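Notebook, June – message test for the Kershaw ward campaign

Came in early to finish cleaning the volunteer sign-up data and got most of the way there before the tea ran out. We sent 3000 emails over the two sends, half with the long letter from the candidate and half with Soledad's short one that just asks people to forward it to a neighbour. I'd have put money on the long letter. Glad I didn't!

Sign-ups so far: 198 from the short one, 59 from the long one, so 257 in all. I've checked that twice, as Colin doesn't believe it and wants to see the raw export (Colin, it's in the shared folder, the one called Kershaw_clean, please don't sort it by surname again).

What I can't work out yet is how many came straight from our email and how many got it passed on. Pokano tags the link but drops the tag when somebody copies it into a group chat, and I suspect that's where half of our under-thirties are coming from. Karthikeyan thinks we could give each person their own short link. Marjatta isn't keen – she says people hate feeling tracked, and I'm with her on that one, at least until we've asked them.

Rang 12 of the new sign-ups after lunch to ask where they'd seen us. Most were lovely, one thought I was from the water board. Several said a friend had sent it with a line of their own on top, and it was the friend's line they remembered. Brenda wants to try leaving a blank space at the top of the next one for exactly that. Worth a go, I think.

To do: get the unsubscribe numbers out of Pokano, redo the age bands (mine overlap at 35, sorry), write up the phone notes while I can still read them.

4 comments · 7 shares
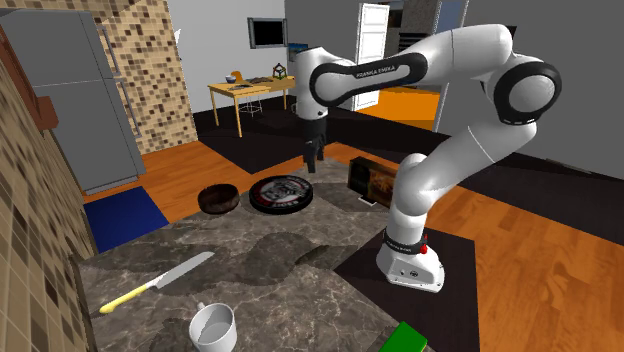 Oh, and the next send should go at 7.30 in the evening for both versions. The long letter went out later than the short one this time, so some of that gap may be down to the clock, and I'd like to rule it out before Colin does.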